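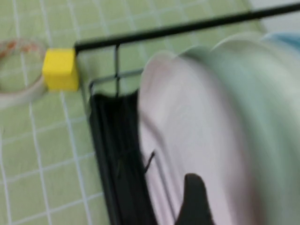
1/ Should you dry plates in a rack or with a towel?

A rack is enough for plates and bowls, if they stand with a space between them. I use a towel only for glasses, knives and anything which must go back in the cupboard the same hour. More on this below, as I was asked by three persons after my last post on small kitchens.

2/ First my situation. One sink, no dishwasher, a worktop of which I have 170 cm in total, and the kettle and the bread live on it also. I moved to Usholm in January and the kitchen came like that. So the rack must earn its place.

3/ My rack is black wire, made by Plallent, and it is 395 mm long. I measured before buying this time. The one before was from a supermarket and had a tray under it which kept the water very well. After one week it smelled like a vase.

4/ Now there is no tray. I put a folded tea towel under the rack in the evening and hang it over the oven door in the morning. Flora Farquharson wrote to me that she uses a piece of old bath towel, cut to size and sewn round the edge. It drinks more than a tea towel does. I am going to copy her.

5/ The order of washing, as my mother taught it and as I still do it: glasses, then cutlery, then plates, then bowls, then pans. In this country I have seen people put everything in the basin together and turn round with a brush. I say nothing. (I have said something once, to Donnie Matheson, and he was offended until pudding.)

6/ Rinsing. This is the part where I am not going to be moved. Foam left on the plate dries as foam. Cold water is fine for the rinse, but warm water makes the plate dry faster, and I am impatient.

7/ How I load the rack. Big plates go in first, from one end, all facing the same way. Then I leave one slot free, then the small plates. If two plates lean on each other they will be wet between them at bedtime, and at breakfast also.

8/ My plates are a very pale pink, nearly white, with no shine. I like them a lot. But a matte plate shows each mark of a knife, and it shows them grey. Bicarbonate of soda with a few drops of water, rubbed with a finger and left for five minutes, takes away most of them. Not the old ones.

9/ Somebody asked under the last thread if the marks are scratches in the glaze. Mostly they are metal from the knife which has stayed on the plate, so I was told by Elspeth Strachan, who sold me the plates and has made pots herself for years. You can feel a real scratch with the nail. The others you cannot feel.

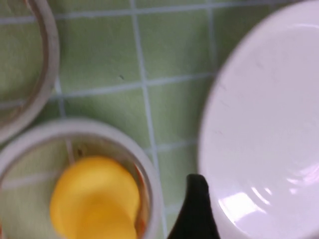 10/ Then the bowls, and egg in particular. Anything that had egg in it gets cold water first, never hot. Hot water cooks the egg on to the bowl and after that you need a scraper and a good temper. Cold water, a minute of patience, then the normal wash.

11/ For custard and cake I use two bowls of clear glass, yolks in one, whites in the other. Glass is easy to check: hold it to the window and you see at once if there is grease. With the whites this matters, they do not rise in a greasy bowl. I wipe the bowl with a bit of lemon if I am in doubt.

12/ A bowl in a plate rack is a question in itself. If you put it upside down flat on the worktop, the steam stays inside and in the morning there is a wet ring. If you stand it on its side in the wire, it rolls. I put it upside down with one edge up on a wooden spoon, so that air goes in.

13/ Alistair Cruickshank asked if I do not worry about the glass bowls breaking. I have broken one, with the tap. Since then I wash them last before the pans and with nothing else in the basin. A replacement of the same size was 50 pence at the church sale, so the tragedy was a short one.

14/ Things which do not go in my rack:
the bread knife (I dry it and put it away directly, I like my fingers)
wooden spoons, they stand in a jar, handle down
the Mayrhofer pan, which is cast iron and goes back on the warm ring
lids, because they fall on the plates. They lean against the wall behind

15/ Cleaning the rack itself. People forget it. In Usholm the water is hard and black wire turns white at the feet. Once in a month I lay the rack in the bath with hot water and two glasses of white vinegar, half an hour, and then I go over the joints with an old toothbrush. Look also at the coating on the wire. If it lifts anywhere, rust begins there, and rust makes orange points on pale plates. I had this with the supermarket one.

16/ Setting the table from the rack is my small secret. If the plates are dry by six they do not go to the cupboard at all, they go from the rack straight to the table. Davina Guthrie says this is laziness. I call it saving a walk – the cupboard is behind the door and the door must be closed to open it.

17/ But when I do put them away: one hand under, one hand on the rim, and a sheet of kitchen paper between each two plates. Matte plates rub each other if they are pulled out from the pile. I keep the same sheets of paper for months.

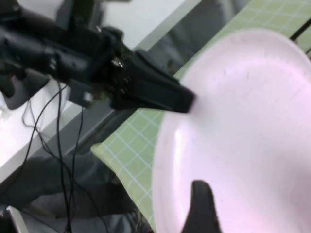 18/ QUESTIONS FROM LAST TIME

"My plates smell of wet dog after drying in the rack." Change the brush or the sponge, it is never the plate. I boil my cloths in the small pan with a spoon of soda and throw the sponge out when it gets dark at the corners.

19/ "Is a two-floor rack worth it?" For a family maybe. I had one in my old flat and the upper floor dripped on the lower floor, so the lower plates were never finished. If you have it already, wash in two turns and put the top things first.

20/ "Can you recommend one that folds?" I cannot. I tried the Skundarura one at Davina's and it folded while it was full. She has kept it, she says it only does it with heavy plates.

21/ I see the last thread went over 3000 readers, which is very strange to me, for a text about drying cups. Thank you. The post about the cutlery drawer will come when I have bought the cutlery drawer.

22/ One correction before I go to bed: in post 8 it is bicarbonate of soda, and NOT washing soda. Washing soda is much stronger, wear gloves for it. Two people already wrote to me while I was still typing the rest.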